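## 4 Kondensatablauf und Kondensatpumpe anschließen

Dieser Abschnitt gilt für Wandgeräte der Baureihe Plenora mit Pumpe Nernamell. Bei Geräten mit freiem Gefälle entfallen die Abschnitte 4.3 und 4.4. Stand: 7. Mai 2019, bearbeitet von Borislav Jurić.

### 4.1 Voraussetzungen

- Das Innengerät ist montiert und ausgerichtet (Abschnitt 3).
- Die Kältemittelleitungen sind verlegt, aber noch nicht verkleidet.
- Der Ablaufpunkt ist festgelegt. Ein Anschluss an die Schmutzwasserleitung ist nur über einen Geruchsverschluss zulässig.

**VORSICHT:** Gerät vor allen Arbeiten allpolig vom Netz trennen und gegen Wiedereinschalten sichern. Der Schwimmerschalter der Pumpe führt auch bei ausgeschaltetem Gerät Spannung.

### 4.2 Ablaufschlauch verlegen

1. Blindstopfen auf der nicht benutzten Seite der Kondensatwanne auf festen Sitz prüfen.
2. Ablaufschlauch bis zum Anschlag auf den Stutzen schieben und mit der beiliegenden Schelle sichern. Kein Silikon verwenden.
3. Schlauch mit durchgehendem Gefälle zur Pumpe führen. Mindestgefälle: 10 mm je Meter.
4. Schlauch im Wanddurchbruch unterhalb der Kältemittelleitungen anordnen. Liegt er darüber, kann er beim Umwickeln des Bündels angehoben werden.
5. Schlauch in unbeheizten Räumen auf ganzer Länge dämmen. Stöße der Dämmung verkleben.

Der Schlauch darf nicht geknickt werden und keine Hochpunkte bilden. Ein Hochpunkt vor der Pumpe führt zu Rückstau in der Wanne -- das Wasser tritt dann an der Gerätevorderkante aus, meist erst nach längerem Kühlbetrieb.

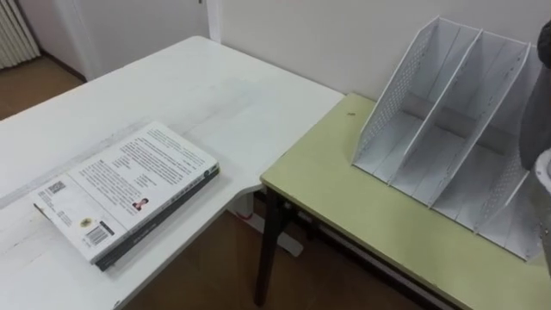

### 4.3 Pumpe montieren

1. Schwimmerkammer waagerecht an der Wand oder im Kanal befestigen. Die Pfeilmarkierung zeigt nach oben.
2. Filtersieb in die Kammer einlegen. Ohne Sieb erlischt die Gewährleistung.
3. Pumpenkörper mit den Gummihaltern Skistness aufhängen. Direkter Kontakt mit Mauerwerk oder Kanalwand überträgt Laufgeräusche.
4. Entlüftungsschlauch aufstecken und senkrecht nach oben führen. Das freie Ende bleibt offen.
5. Druckleitung anschließen und zunächst senkrecht bis zum höchsten Punkt verlegen, danach mit Gefälle zum Ablauf.

**HINWEIS:** Der Abstand zwischen Schwimmerkammer und Pumpenkörper darf 900 mm nicht überschreiten. Bei größeren Abständen reißt die Wassersäule ab und die Pumpe läuft trocken.

Endet die Druckleitung tiefer als die Schwimmerkammer, ist am höchsten Punkt ein Belüftungsventil einzusetzen. Geeignet ist das Ventil Vlachou 83. Andernfalls entsteht eine Heberwirkung, und die Kammer wird nach jedem Pumpvorgang leergezogen.

### 4.4 Elektrischer Anschluss

1. Versorgungsleitung der Pumpe an L und N der Klemmleiste anschließen. Die Pumpe benötigt Dauerspannung, nicht die geschaltete Phase des Verdichters.
2. Alarmkontakt (Öffner) in die Steuerleitung zum Außengerät einschleifen.
3. Zugentlastung anziehen, Klemmenabdeckung schließen.

### 4.5 Funktionsprüfung

1. Netzspannung einschalten. Das Gerät bleibt in Bereitschaft.
2. Langsam etwa 3 Liter sauberes Wasser in die Kondensatwanne gießen. Auf Zulauf zur Kammer achten.
3. Prüfen, ob die Pumpe selbsttätig anläuft und nach dem Absenken des Wasserspiegels abschaltet.
4. Druckleitung verschließen und weiter Wasser zugeben, bis der Alarmkontakt öffnet. Die Anforderung an das Außengerät muss abfallen.
5. Druckleitung wieder öffnen. Alle Verbindungen mit einem trockenen Tuch auf Dichtheit prüfen.

Läuft die Pumpe nicht an, zuerst die Einbaulage des Schwimmers kontrollieren: Der Magnet muss nach oben weisen. Läuft sie dauernd, ist in der Regel die Druckleitung geknickt oder das Belüftungsventil fehlt.

Ergebnis der Prüfung im Inbetriebnahmeprotokoll eintragen. Erst danach Leitungsbündel umwickeln und Kanaldeckel aufsetzen, weiter mit Abschnitt 5.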